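Maritza Llanos keeps her good vases on the lowest shelf, where she can reach them without the step stool, and she'll tell you that most of us have this the wrong way around. We buy the flowers first, she says, and then go hunting through the cupboards for something to put them in – and so a lovely big rose ends up in a water jug. She starts with the glass, always, and she likes it ribbed, with a ribbon tied on if the bouquet is a present.
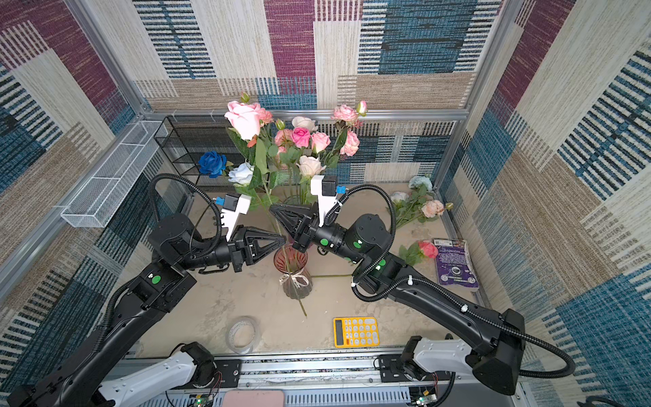 How much stem should you cut off?

Less than you think, at least the first time. Hold the flower up beside the vase, take an inch off at a slant, and try it again before you cut any more.

After that it's a matter of patience, and of letting the biggest bloom have its way. Maritza puts the large pale roses in early and tucks the buds in around them. 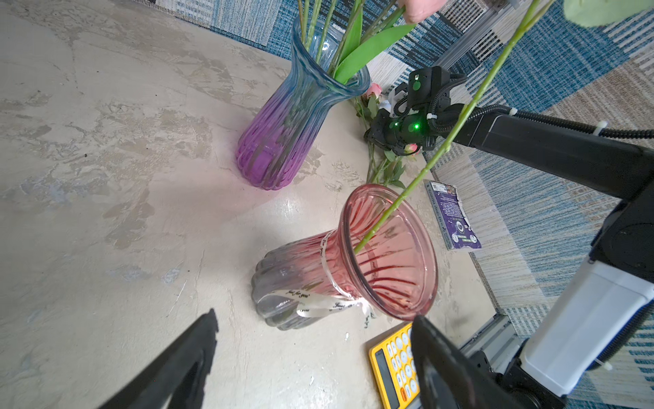 She learned all this at Stekholm, the little flower shop where she spent seven winters, and she still changes the water every other morning before her coffee, humming as she goes, with the old stems wrapped in newspaper for the compost.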